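The Prumbridge Swap

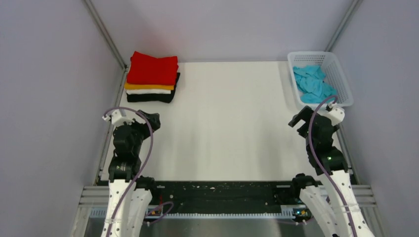
Vanderleia Fontes thought the river would win. She'd thought so every spring for eight years, and she told Kátia so again over the phone, cheerfully, with the kettle screaming behind her. The ferry wouldn't run, she said, and without the ferry there'd be no Enura people, and without the Enura people you couldn't call it a swap, you'd have to call it a jumble sale.

"Then I'll row over and get them!" said Kátia Magalhães.

She meant it, too. It was Saturday, 3rd October, and the water had come up brown and fast overnight, right to the second step of the landing, and she had never in her life been so pleased to be awake. She pulled on her gumboots and went down through the wet grass with half a piece of toast in her mouth.

Oh, the river! It had a whole tree in it, roots and all, turning over slowly like somebody trying to get comfortable. There was a blue drum, and a gate, and a magpie riding on the gate. On the far side she could make out the Enura mob lined up along the bank with their bundles on their heads and their umbrellas going inside out, and one of them (it had to be old Bastos, nobody else had a coat that colour) was waving both arms.

She waved back with the toast.

The ferry was a flat green thing called the Trititz, and it went across on a cable, and the cable was humming. Kátia put her palm on it. She'd done that as a little kid, when her dad ran the crossing, and he used to ask her what note it was. Low meant go. High meant stay home and play cards.

It was somewhere in the middle.

"Well?" said Vanderleia, who had turned up after all, in her good hat, with a thermos under one arm and a bag of her late husband's jumpers under the other. "What's it say?"

"It says maybe."

"It never said maybe to your father."

"It did, you know. He just went anyway."

Vanderleia looked at the tree, which was well downstream by now, and then at the jumpers. She had brought the same bag every year and taken it home again every year – the green one on top, the one with the leather elbows – and Kátia had never said a word about it.

"Bastos is about the right size for these," Vanderleia said. "Across the shoulders."

"He is, isn't he?"

"He'd look a fright in the mustard."

"He'd look marvellous in the mustard!"

The rain eased off a bit, enough to see faces on the other bank. Somebody over there had started singing, badly, and the rest joined in, and it came across the water in scraps. Kátia put her hand back on the cable and shut her eyes. It had dropped, she was nearly sure of it, by half a tone or so.

Vanderleia was already climbing aboard, holding her hat.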